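Stiltton Table Oil, 500 ml

£18 a tin – free delivery when you buy two

I started selling this oil because I was fed up with varnish. Varnish looks lovely for a year, then someone puts a hot pan down and you're sanding the whole top back to bare wood. With an oil you just rub a bit more in and carry on (usually with the radio on, in my case).

The Stiltton is a blend of linseed and a hard wax, made up in small batches at the Drukel workshop in Jokville. It's fairly runny, a good deal thinner than the Stefanou wax I stocked before, so it goes on with an old T-shirt and you don't need to buy a brush. It smells a bit like a cricket bat for the first evening. I quite like that, my other half doesn't!

It suits pale and mid-toned woods best. Oak, ash, beech and birch all go a touch deeper and warmer. On walnut I find it a bit flat, so have a look at the dark version if that's what you've got.

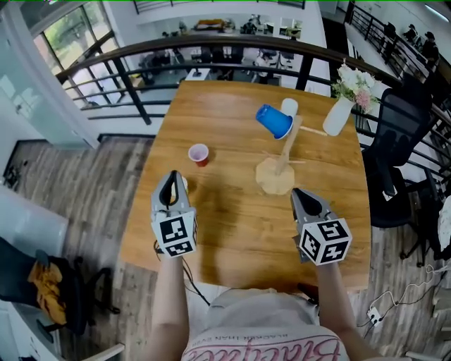
Soon-im Sun wrote in August to say that two coats were plenty on her beech worktop, and that the third one stayed tacky for days until she wiped it off with white spirit. She'd also like a bigger tin, please.

I've asked about the bigger tin. As for the third coat, she's quite right and I've changed the label to match. Two thin coats, 18 hours between them, and wipe off anything that's still shiny after 19 minutes or so. Thin really does mean thin – if it's pooling, you've used too much.

One tin did my own kitchen table twice over, legs included, with enough left for a chopping board and the back step. I top mine up when water stops beading on it, usually in spring.

Please lay your used rags out flat outdoors to dry before you bin them. Linseed rags left in a heap can heat up and catch fire all by themselves, so don't skip this bit.

Tin size: 500 ml
Finish: satin
Touch dry: 5 hours in a warm room
Full cure: two weeks, go easy on it until then
Clean-up: white spirit
In stock: 93 tins

Orders are packed by me or Henrik Strobel and go out the next working day.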